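The Kano drawer organizer set

Last updated: January 2026

I sell a lot of kitchen storage and I'll admit most of it bores me. The Kano set is the one I took home, and then went back and took home a second one for my mother (she had a drawer you had to open with a butter knife, and I'm not exaggerating by much).

What you get is a shallow base tray, two sliding dividers and a strip of grippy liner that you cut yourself with ordinary scissors. The base pulls out to fit drawers up to 17 inches wide. Please measure the inside of the drawer, not the front panel! We get more returns over that than over everything else put together, and I end up feeling bad for people who paid to ship a tray back and forth.

The dividers click into slots, so you can make one long lane for spatulas and tongs and leave the rest for the small stuff, measuring spoons, the peeler, that one corn holder. I keep my long lane on the left because I'm left-handed. If you cook with somebody who isn't, you may have to negotiate.
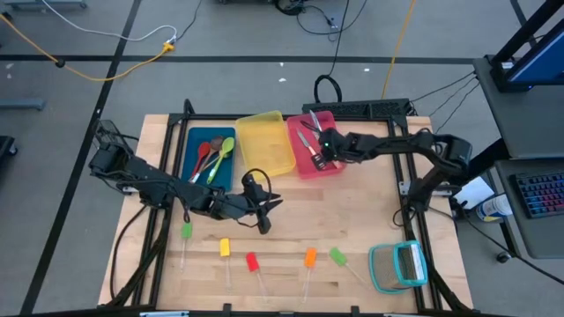
Itzel Quezada wrote in to say that the dividers were stiff for the first week and she nearly gave up on them, but a drop of dish soap in the slots fixed it, and she now moves hers every time she bakes. I tried the soap on mine and it does work, just rinse it out after or the slots get gummy. She also wished the set came with a third divider, and so do I. We've asked Kavum, who make it, and for now you can buy a single one under item 934.

Cleaning is easy. Everything except the liner goes in the top rack of the dishwasher. The liner wants warm water and a rag, and then lay it flat on a towel, because if you hang it over the faucet it dries with a curl and never quite sits down again (ask me how I know).

People ask how it compares with the Plallel tray, which we also carry. The Plallel is deeper and a bit cheaper, and if you have big heavy ladles I'd point you there. It doesn't stretch, though, and in my kitchen it left a gap down the side where the teaspoons went to hide. 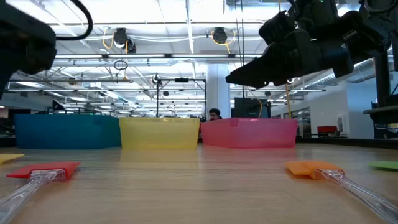 The Kano also has rounded inside corners, and I didn't think I'd care about that until I went to wipe out the crumbs. One swipe and they're gone! With the old square-cornered tray I was in there with a toothpick.

It comes in white or gray. The item number for the full set is 3705, and spare liner is sold by the roll. If your drawer is an odd size, send me the inside width and depth before you order and I'll tell you whether it'll fit.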